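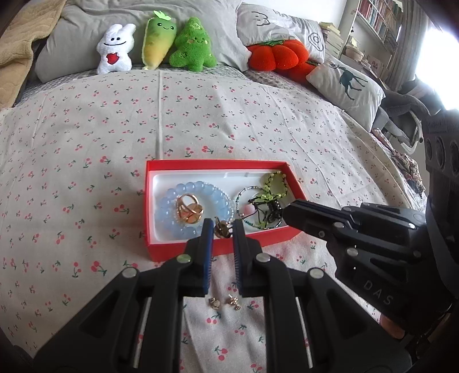 FOR IMMEDIATE RELEASE

Clanska opens second bedding and gift shop in Surnow this August

SURNOW - Clanska, the family-run bedding and gifts store, opens its second location in August on the ground floor of the old Viker building. Doors at 10 a.m. Free parking in back.

The new shop is 2,000 square feet, twice the size of the first. Sheets, quilts, pillows, kids bedding up front. Plush toys and small gifts along the side wall. Jewelry and hair accessories by the register, all under $40.

"People kept asking for more room and more prints," said owner Ilze Strazds. "So we went and got both. Cherries, stripes, plain gray, whatever you sleep on."
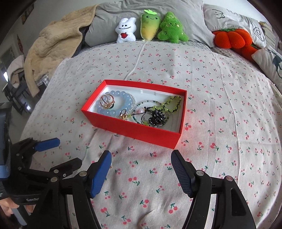 First 100 customers get a free pillowcase, one per houshold. Also on opening day: a drawing for a $200 gift card, no purchase needed, winner called that evening.

Store manager Oľga Skála moves over from the first shop and is hiring now - part time, weekends mostly. Apply in person.

Clanska will also carry Paju cotton blankets, full range, twin to king. Special orders take two weeks. Returns accepted at either store with reciept.

Original location stays open, same hours.

Press contact: Oľga Skála, Clanska, Surnow. Samples and interviews on request.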